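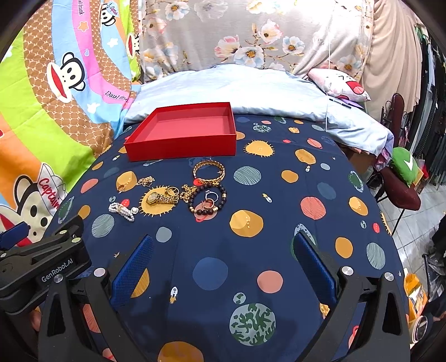
本页最后修改:2026年10月

讲稿笔记:系列爱情小说的第二本怎么写
讲者:Apolline Jacquet

(这是我自己讲的时候看的笔记,会后有几位朋友来要,所以放在这里。我用中文写作的时间还不长,句子若有不自然的地方,请多包涵。括号里是给我自己的提醒。)

开场

大家好。我写爱情小说,也给出版社 Stokari 审读系列小说的稿子。今天想谈的题目很窄:一个系列里的第二本。

第一本为什么难,大家谈得很多了。最后一本怎么收尾,也有人谈。第二本常常被当作一座桥,走过去就好了。可是我审稿的时候,退回去最多的是第二本。

(先问一下:在座的有谁正在写第二本?等大家举手,不要急着往下说。)

先说清楚我说的是哪一种系列

爱情小说的系列大概可以分成两类。一类是同一对恋人,故事分几本讲。另一类是同一个地方,每一本换一对恋人,前一本的配角变成后一本的主角。今天只谈后面这一类。

我用的例子是 Annick Besson 的“Prorkholm”系列。Prorkholm 是一个海边小城,有渡口,有一家修船的工场叫 Prustiron,小说里的人差不多都和这个工场有关系。第一本写工场主的女儿和一位新来的医生。第二本的男主角是 Gilbert,在第一本里他是女主角的哥哥,脾气不好,话很少,可是读者很喜欢他。

(如果有人没有读过,这里讲慢一点。不要讲第三本的结局。)

第一个问题:读者已经认识他了

新人物出场,作者有全部的自由。Gilbert 没有这个自由。读者在第一本里见过他怎样吃饭、怎样发火、怎样在妹妹的婚礼上提早离开。读者心里已经有一个 Gilbert,而且每个人的都有一点不同。

Annick 让我看过她第二本的初稿。在初稿里,Gilbert 第一章就变得很会说话。她对我解释,他现在是主角了,要谈恋爱,不说话不行。我明白她的担心,但是我读的时候觉得换了一个人。

后来她改了。在定稿里他还是很少说话,但是我们第一次进到他的头脑里面。他在那里说得很多,有时候甚至很好笑。外面的人看到的 Gilbert 一点都没有变,读者看到的多了一层。我认为这个办法很好,也比较容易学:从配角变成主角,先改变视角,性格等一等再动。

(念第二章开头那一段,他在渡口等船的那一段。念到“他决定不生气,决定了三次”为止。)

第二个问题:前一对恋人放在哪里

第一本的恋人现在结婚了,很幸福。读者想看见他们。可是幸福的人在小说里很占地方。

我在审稿时看到的情况有两种。有的作者让他们每一章都来,送汤,送建议,坐在厨房里互相微笑。新的恋人还没有牵手,旧的恋人已经亲了好几次。另外有的作者把他们送去旅行,整本书不回来,读者会生气,因为住在一个小城里的人不应该这样消失。

Stanisława Pawłowska 是我的同事,她负责编辑这个系列。她给作者的规则是:前一对恋人每次出场,必须给新恋人带来一点麻烦。可以是好心的麻烦。例如妹妹请 Gilbert 和那个女人同一天来吃晚饭,事先没有告诉他们。这样读者看见了想看的人,故事也往前走了。

我自己不完全同意这条规则。有时候一个安静的场面也有用处,尤其在书的后半部。但是对第一次写系列的作者,我还是会先给他们这条规则,以后再让他们破坏它。

第三个问题:前情要说多少

出版社总是希望每一本都可以单独读。忠实的读者却不想再听一遍已经知道的事。

Annick 的初稿在第一章里有一段很长的回顾,有3465个字。医生是谁,工场怎样差一点卖掉,父亲为什么不和叔叔说话,全部都在里面。Stanisława 把它整段划掉,在旁边写:“谁在问?”

我很喜欢这句话,后来自己也常常用。如果场面里没有一个人需要知道这件事,读者在这个时候大概也不需要。定稿里,工场差一点卖掉的事到第七章才说,由 Gilbert 说给新来的女人听,而且他说得不公平。读过第一本的读者会发现他不公平,没有读过的读者会相信他。同一段话,两种读者得到的东西不一样,但是都得到了。

(这里停一下。这是今天最重要的地方,上次我讲得太快。)

第四个问题:给第三本留线

第二本的配角里面,应该有一个人让读者想继续追下去。在 Prorkholm 是渡口的那个寡妇。她在第二本的18章里只出现了四次,每次都在做自己的事,没有帮任何人传话。

反面的例子我也要说,是我自己的书。我在第二本里放了一个很英俊的律师,他站在窗边,看起来很悲伤,没有人知道为什么。我以为这是悬念。我的编辑 Hervé Courtois 问我他为什么悲伤,我说我还没有想好。他回答:“看得出来。”

那本书出版以后,我收到大约70封读者来信,没有一封提到律师。第三本我换了主角。

所以我的建议是,写第二本的时候,至少要知道下一位主角想要什么。不必写出来。你知道了,他站在窗边的样子就会不同。

关于黑暗一点的题材

有人在报名表上问,如果女主角在第一本里受过很坏的对待,比如被丈夫控制,第二本换了主角,她的事还要不要继续写?

我的想法是要写,但是不要再写伤害的场面。读者会关心她现在怎样生活。她可不可以一个人去买东西,晚上睡得好不好,听见有人大声关门的时候做什么。几行字已经够了。如果她在第二本里完全好了,好像什么都没有发生过,受过类似对待的读者会觉得被作者丢下。瑞典作者 Vilgot Lundgren 在他的第二本里让这样一个女人学开车,考了几次都没有考过,别的什么也没有说。我觉得写得很准确。

(这一部分有人可能想出去,讲之前先说明一下内容。)

练习,10分钟

请大家拿一个第一本里的配角,写他一个人在家的早晨。不可以有别人,不可以有电话。写完以后看一看,有没有一件事是第一本里的任何人都不知道的。如果没有,再写一行。

(不要收上来。愿意念的人可以念,最多三位。)

提问时可能会问到的

问系列应该几本:我不知道。Annick 本来打算写三本,现在在写第五本。

问第二本可不可以先写:可以,我认识这样做的作者。但是第一本写完以后,第二本几乎要全部重写,请预备好时间。

问要不要做人物表:要。眼睛的颜色、年龄、谁叫谁什么名字,都记下来。Gilbert 的年龄在初稿里比妹妹小,校对的时候才发现。

问封面:请问 Stanisława,她坐在第二排。

书单放在门口的桌上,拿完的话请给我写信,我会再寄。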